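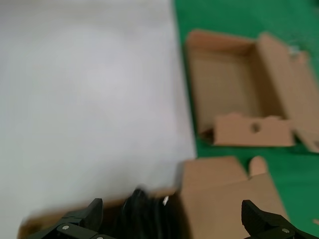 Brown box, still open, on the green mat. The second one is nearer and out of focus.

Flat mailing boxes – tuck the flap or tape it?
Board: Packing and Posting

pebbleworth
Hello all. English is my second language, so please be patient with me. I sell small printed cards and notebooks from home, and since March I send them in shallow cardboard boxes, the kind which comes flat and you fold yourself. I bought 200 of them from Vodlow. They are plain brown corrugated board, and there is a small round hole in the front flap.

My question is about this front flap. When I fold it upright it does not stay straight. It bends a little, and the tab at the end of it stands up. If I then close the lid, sometimes the tab does not find its place and I must open everything again. Do you put tape on such boxes, or do you trust the folding? And is the hole a problem in rain?

I fold on a green mat on my table, because without it the box slides away from me.

marrowfat_9
Tape. Always tape. I have had boxes come back to me open, with the contents gone and a polite sticker from the post. One strip across the front and you sleep well.

tinlid
I don't agree with marrowfat. A box which is folded well does not need tape, and customers like to open it without a knife. The trouble is usually that people fold in the wrong order. Do the side flaps first, press them down hard along the crease, then bring up the front. If you bring up the front first it has nothing to hold it.

The side flap in your photo stands rather tall and leans outwards. I would start with that one.

pebbleworth
Thank you both. tinlid, I was doing the front first, I admit it. I looked at the paper which came with the boxes and there are only drawings on it, very small, and no numbers for the steps. I will try your order tonight with a few.

marrowfat, does the tape not tear the brown surface when the customer pulls it? I used clear tape in the beginning and one lady wrote to me that the box looked like a cat had opened it.

marrowfat_9
It does tear, yes. Use paper tape. It is dearer but it goes in the recycling together with the box and nobody minds if it rips.

quillandcrate
I pack for a small shop in Hundby and we get through about 1,000 of these in a busy season. My opinion is in between. Books and anything heavy get tape. Cards and light things do not. Weight is what pushes a tab out, when the parcel is dropped on its end.

As for the hole, it is for your finger, to pull the flap open. Rain is not much of a danger through it, but dust is, and also a curious child. Put your cards in a paper sleeve and forget about the hole.

tinlid
Agreed about the sleeve. I still say no tape on books if the box fits tight. It is empty space inside that lets things move and hit the flap.

quillandcrate
We tried it your way for a winter, tinlid. Too many came back from the long routes. Perhaps your parcels travel with kinder people.

tinlid
Mine mostly go to Flarkthorpe and the villages near it, so that could be true.

mossbank
Sorry to come in with a different matter. Do you keep yours flat until you need them, or fold a pile in advance? I folded 167 in one weekend because I wanted to be ready, and then I had no place to sit. Also the walls became soft in the damp room and they would not stand properly any more.

pebbleworth
Flat, always. I fold only what I need for the day, mostly in the evening after eight. My table is small and two open boxes already fill my side of it.

marrowfat_9
Flat, and with something heavy on top, or they curl. Mine live under a pile of old magazines.

pebbleworth
I promised to report. I folded twelve in the order of tinlid, sides first, with a good press along each crease using the back of a spoon. Ten closed at the first try. The other 2 had a tab that was already creased in the wrong place, I think from the packet. The front flap is still not perfectly straight but it goes in.

For the notebooks I have ordered paper tape from Mudgway. The cards I will send without.

quillandcrate
Sensible. For the tabs with the wrong crease, bend them fully back the other way once before you fold. It weakens them a bit, but they go where you want.

tinlid
A spoon is good. I use the handle of an old butter knife. Let us know how the notebooks arrive.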